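4.2 What we brought home from the Zastness open day

I should say up front that I went to Zastness as a guest, with a notebook and no plan to collect anything. Nieminen (the group, not the town) had Room 207 for the afternoon, and visitors were let in for 30 minutes at a time to watch the garment demo. I stayed for two slots because I'm greedy, and the second was by far the better one, mostly because I knew by then where to stand!

The first thing I wanted to know was how much the policy gets to see when the hand is close to the clothes. Dark knitwear is where our own Cikon baseline falls apart, so I kept pestering the operator to bring up the wrist view. Up close you do get the ribbing and a bit of seam, and the white tag is lovely and bright, but a lot of the rest goes nearly black. I think anyone working from wrist views alone should worry about this more than we have.

Figure 4a. Wrist view at close range: black knit, with a small white tag near the top and window blinds to the left.

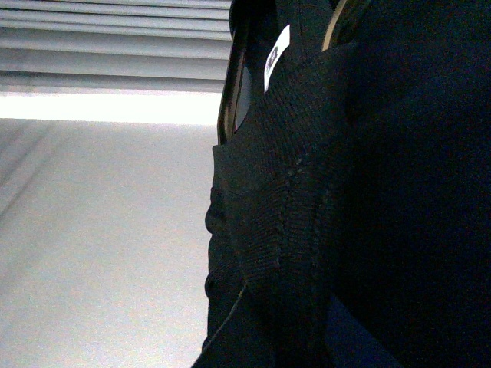
4.3 The rack

We had always tested on a plain round rail, and it had never crossed my mind that a rack could be a problem in itself. The one in 207 is gray metal with hearts punched all along the top rail, and smaller hearts in the rail below it. Cute, yes, but think about an edge detector that has been told to look for hanger hooks (ours has, sadly). I'd like to run Flasach on a rail like that before we claim anything about clutter. The hangers don't match either, and I'm told that was on purpose.

Figure 4b. The rack from the head view, with a black T-shirt on a bronze-colored hook and a second black garment at the far right. 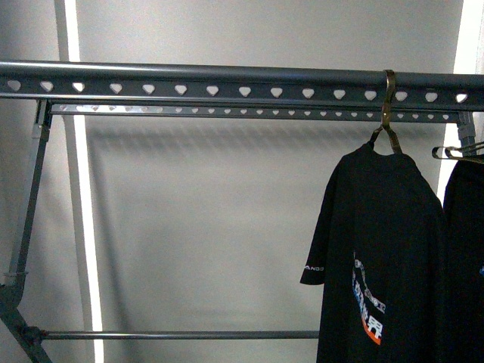
Page last changed: February

Then there's the handling itself. I had pictured something cautious and slow, people behind tape, that kind of thing. The mood was much looser, and you could chat with the operator between runs. What interested me most was how the cloth hangs once it's pinched by its upper rim: it drops into long, heavy folds and takes over most of the wrist view, so the rack ends up squeezed into what's left. We'd been assuming the target stays in sight after the grasp, and I no longer like that assumption.

Figure 4c. Wrist view with black fabric held at its upper rim; the legs of the rack and a person's sneakers are at the left.
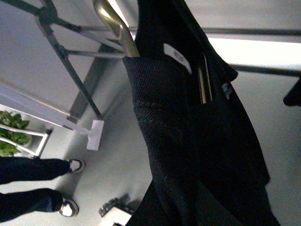 4.4 Changes to our protocol

We now log the head view alongside the wrist view for every run, and dark garments get their own split. The patterned rail is next, as soon as we can find one to buy.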